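Two robot arms coming to our packing bench, what happens to the people?

Posted by Azadeh Rashti

I run the back room at Felano, a small mail-order place for hobby tools. There are 19 of us, and in November the owner told us he wants a pair of robot arms for the sorting bench, where loose tools get put into bins before they're packed. Everybody was polite in the meeting and then very quiet at lunch. Has anyone been through this? I'm less worried about the machine than about my crew, a couple of them have done that bench for years and are proud of how fast they are. What do their days look like afterward?

Ostap Lysenko

Depends on the boss. Ours said no layoffs and then just didn't replace people who left. Get it in writing.

Yen-ting Lai

We did this at Ikbridge last year, so I can tell you how it went for us! I was on the bench myself before, and now I look after the arms for half my shift and do returns the other half.

The first month was rough, I won't lie. The arms were slow, I was slower (I'd never so much as restarted a router), and my friends across the room were doing 100 orders in the time we did 50. People got snippy about it. What helped was that our supervisor stopped reading out the numbers in the morning, and that the bench people got to decide which items went to the arms first. We knew which ones were a pain!

My wrists are much better, by the way. What I miss is the talking. You used to stand elbow to elbow all day and now you're mostly watching. Ask your owner whether two people can share the watching, we fought for that and got it.

A few pictures of the station so your crew can see the size of the thing:
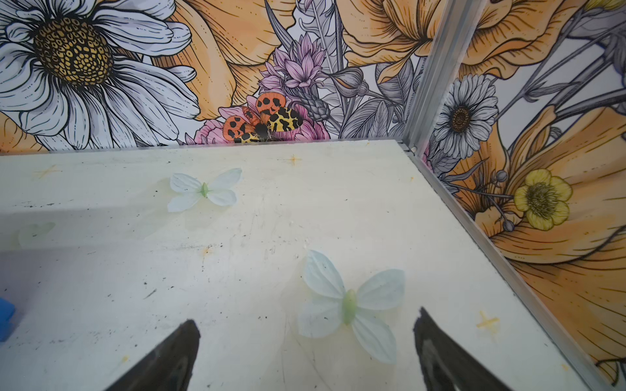
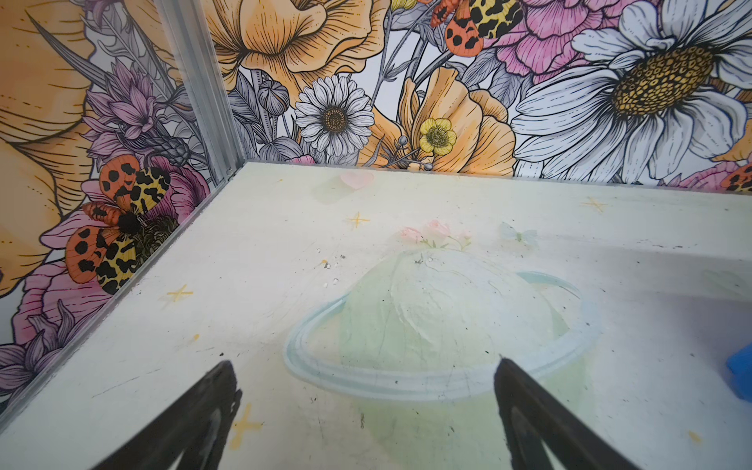
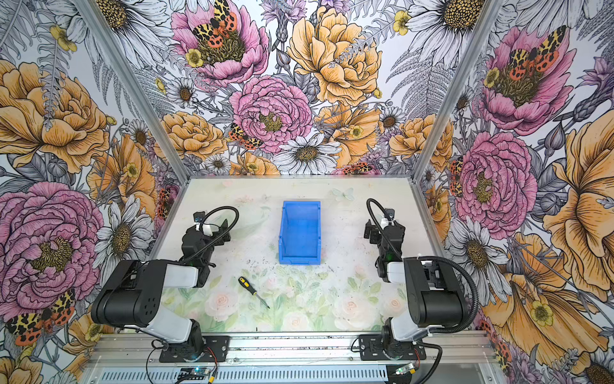 Oh, and pay. Ask about it before the arms show up, while he still needs everybody in a good mood. I got a small raise for the new duties but only after I asked twice, and the guy on the evening shift got his two months later than me for the same work. Also make sure the training happens on paid time and goes to the bench people first, we nearly had somebody from the office doing it.

Sizwe Steyn

Agree with Yen-ting on the training. Are they staying on days only or will he want a night shift too? That was the bigger change at our place.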